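# Filing an objection to a property tax assessment in Braltstead

Last checked 19/06/2018 by Deirdre Buckley

These steps cover an objection by an owner under Section 284 of the town tax code. Tenants who pay the tax under a lease must attach the owner's written consent. The same form is used for homes and business premises.

## 1. Read the notice

Find the parcel number, the assessed value and the mailing date. The period for objecting runs from the mailing date printed on the notice, and the date of receipt has no effect on it. It ends at close of business on day 13.

## 2. Choose a ground

The code allows three:

- the value is higher than the market value;
- the property is in the wrong class;
- an exemption was claimed and left out.

State each ground in a separate paragraph. A ground left out of the form can't be raised at the hearing without leave of the assessor.

## 3. Complete Form 797

Enter the parcel number exactly as printed, with the dashes. In Part B, give the value you say is correct. "Too high" is not an answer to Part B, and a form with no figure is returned unprocessed.

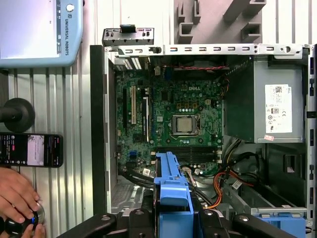

Part C asks for evidence. For a market value objection, list up to five sales of similar property and give the address, price and closing date of each. For a class objection, attach the use permit.

## 4. Pay the part not in dispute

Filing doesn't suspend the tax on the value you accept in Part B. Pay that amount by the July due date. Interest runs on any shortfall. In *Frimpong v. Braltstead*, the objection was upheld but the interest stood.

## 5. File and keep proof

Deliver two copies to the assessor's counter and have one stamped. If you file by mail, keep the postal receipt. The decision is sent in writing to the address in Part A. Any change of address must be filed separately.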